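June 16, 2022
By T. Đinh

Floor Coverings in Rented Apartments in Rernham: What Tenants Have and What They Would Choose

1. Background

Most rental listings in Rernham say something about the kitchen and the parking and almost nothing about the floors. Tenants find out what they will be walking on when they visit, or when they move in. This project looked at what floor coverings are found in rented apartments in two parts of town, the center and Likthorpe, and how tenants feel about them after living with them.

I chose the subject after moving from a carpeted apartment to a tiled one. The change affected noise, cleaning and heating more than I had expected, and I wanted to know if other tenants had noticed the same things.

2. Method

A two-page questionnaire was left in the mailboxes of 14 apartment buildings during May. Eight of the buildings are in Likthorpe and six are in the center. Tenants could return the form in a box in the entry hall or fill it in online. The project received 156 completed forms. Forms from owners living in their own apartments were set aside before this total was made.

The questionnaire asked what covering is in each room, how often it is cleaned, what the tenant likes and dislikes about it, and what the tenant would pick if the landlord offered a choice. There was also a blank space for comments. Many people used the space to complain about their windows, which was outside the scope of the project.

3. Ceramic tile

Tile was the usual covering in kitchens and bathrooms in both areas. In the Likthorpe buildings it often ran through the whole apartment, including the bedrooms. Light colors were far more common than dark ones. Tenants with light tile said that it made small rooms feel larger, and that hair and crumbs showed up on it right away.
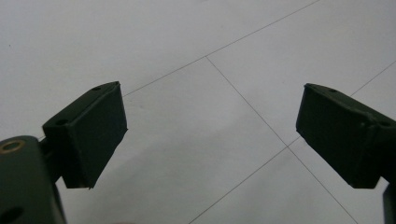 Figure 1. Pale floor tile with thin, dark grout lines.

Grout was the most common complaint in this group. Tenants said the tile itself wiped clean with little effort, while the joints held dirt and had to be scrubbed with a brush. Several wrote that they did not know if resealing the grout was their job or the landlord's. The standard lease used by Bornura, the company that manages five of the buildings, says that tenants must keep floors "in good and clean order" and does not mention grout at all.

The second complaint was cold. Tenants on ground floors mentioned it more than those higher up. Most dealt with it by buying rugs or wearing slippers, and a few had moved their desks away from outside walls.

4. Carpet

Carpet was found mainly in bedrooms and mainly in the center. People who had it liked it for warmth and quiet. People who disliked it wrote about smells left by earlier tenants and about stains they were afraid of being charged for. A deposit deduction of $75 for carpet cleaning was mentioned on a number of forms from the same building, and the tenants there felt that the charge was applied no matter what state the carpet was in. I was not able to check this with the landlord.

Owning a vacuum cleaner made a large difference. Tenants who shared one with a neighbor, or borrowed one, cleaned their carpets much less often than those who had their own.

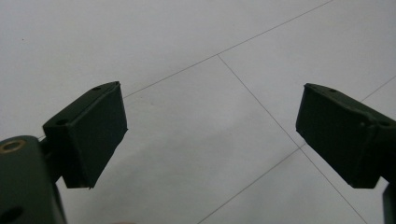
Vinyl and laminate were harder to study, as many tenants were unsure which of the two they had. On the forms the words were used almost as if they meant the same thing. I have grouped them together in the results for that reason. As a group these tenants were the least likely to write anything in the comment space. The main dislike was lifting at the seams, usually near the sink or the front door.

5. Noise between floors

Noise was not on the first draft of the questionnaire. It was added after a trial run in my own building, where it was the first thing people brought up. Tenants living under a tiled apartment reported hearing chairs, dropped objects and footsteps. Those living under carpet reported hearing mainly voices and television. The age of the building probably matters too, but tenants rarely knew when theirs was built.

Felt pads under chair legs were the fix named most often. They need replacing every few months because they pick up grit and start to slide off.

6. Questions raised at the class presentation

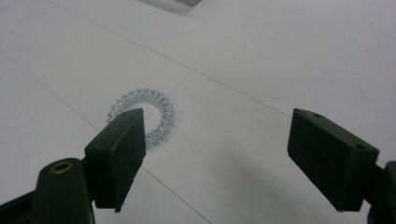 Which covering did most tenants say they would choose for a bedroom?

Carpet was the first choice for bedrooms in the center, and laminate or vinyl was the first choice in Likthorpe. Tile came last for bedrooms in both areas, even among tenants who were happy with it in the kitchen.

7. Limits of the work

The buildings were chosen because their mailboxes could be reached from the street or the entry hall, so larger buildings with locked lobbies are missing. The forms were in English only. May is also a mild month in Rernham, and answers about cold floors might have been stronger in winter.

A follow-up could ask landlords what they pay to install and repair each type of floor. I wrote to Bornura to ask for this and had no reply by the time the report was due.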